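**Skavar vertical clips - is anyone getting views past the first day?**

**tomaszewski_av**
I run a small channel on Skavar, mostly repair and workshop stuff. Since they moved vertical clips into the main feed in October, my numbers look odd. A clip gets most of its views in the first 6 hours and then stops dead. The last one sat at 322 for a week. My longer videos still pick up views months later. Same topics, same titles, same upload time. Is this normal now?

**jorance**
Normal for me. The clips feed and the main feed count separately. If you open the stats page and switch the source to "browse" you'll see almost nothing from clips there.

**handadard**
I don't agree that it's dead after a day. I had one from last spring start moving again in October with no changes from me. Small channels just get tested on fewer people, so it takes longer.

**tomaszewski_av**
I checked the source setting and jorance is right, browse is close to zero. I pick my covers by hand and don't use the automatic ones.

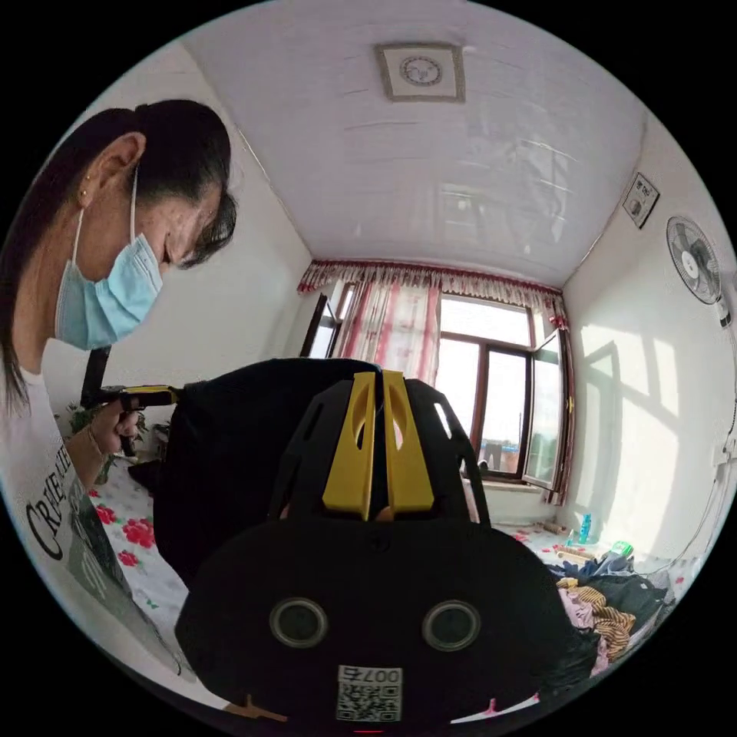 jorance again - the cover won't matter much in the clips feed, it only shows on your channel page and in search. What counts is how many people swipe away at the start. Mine were losing half the viewers before I said a word, so I cut the intros.

**handadard**
Covers do matter in search, and search is where old clips come back from. I changed 16 of mine and the search views went up on most of them.

**jorance**
Search went up for everybody that month. You can't pin it on covers.

**handadard**
Maybe. I left the other ones alone and they stayed flat, so I'm going to keep doing it.

**tomaszewski_av**
OK. I'll cut the intro on the next few and leave the covers as they are, then look at it again when I have roughly 50 clips up. Does anyone know if deleting and reposting hurts the channel?

**jorance**
Don't repost. You lose the comments and the new copy starts from zero.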